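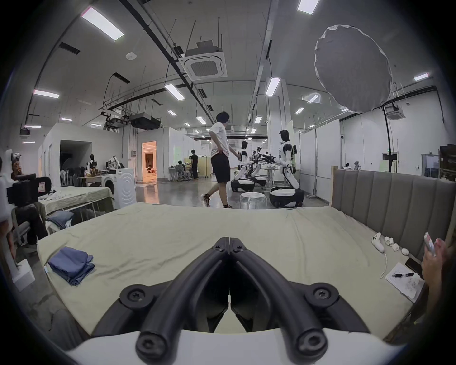

Gripper over the bed, denim beside it.

Tuesday, December 17, 2024

Second day with the Fuleo hand grippers. Kidus Mamo wants a yes or no on the kit before the holidays, and I have until the end of the week to write it up. We started on folding because that's what the Zeleke contract calls for in June.

Fuleo's sheet says a set is good for 1,000 grasps before the jaws need checking. My log stood at 871 when we broke for lunch and 1,053 when I quit, so tomorrow starts with a check. I'll do the screws too.

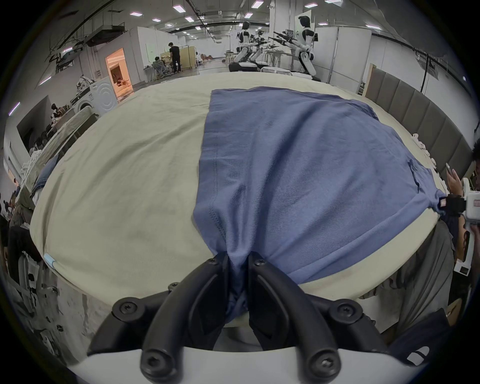
Two people on one shirt goes better than I thought it would. The trick is to agree on who moves first. Thin cotton is fine. Thick hems take a second try, and my wrist was sore by three - Skimgate's version was lighter, but its software dropped files and I don't want to go back to it.
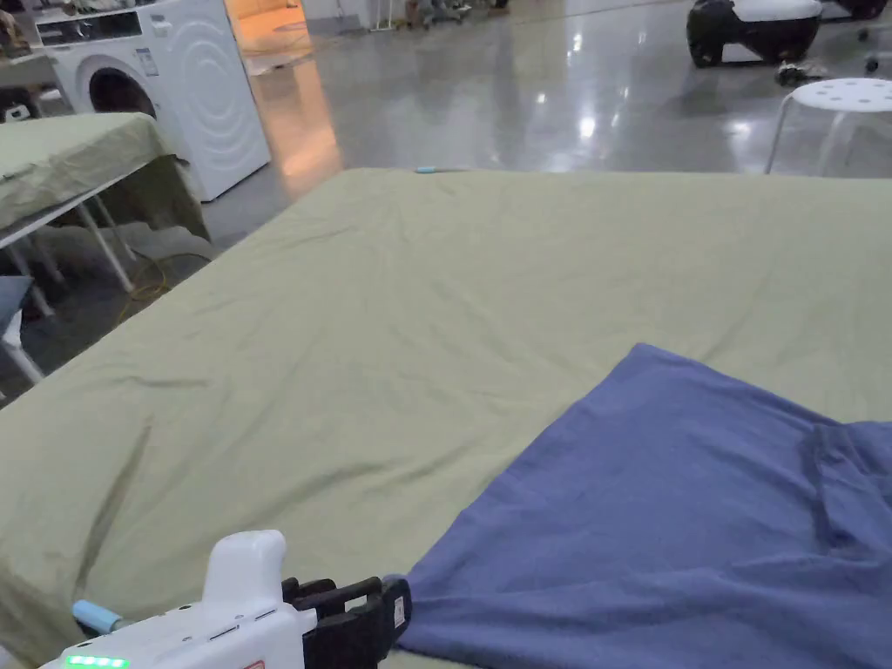 Price is the open question. Fuleo quoted 1,311 for the pair with support, and Flondeo hasn't answered my email. The green lights along the bottom of the casing are easy to see while you work, and I want that in the review. The manual is poor on them - one line, no table of what they mean. Asked Kidus to call Fuleo about it. Denim tomorrow, then towels.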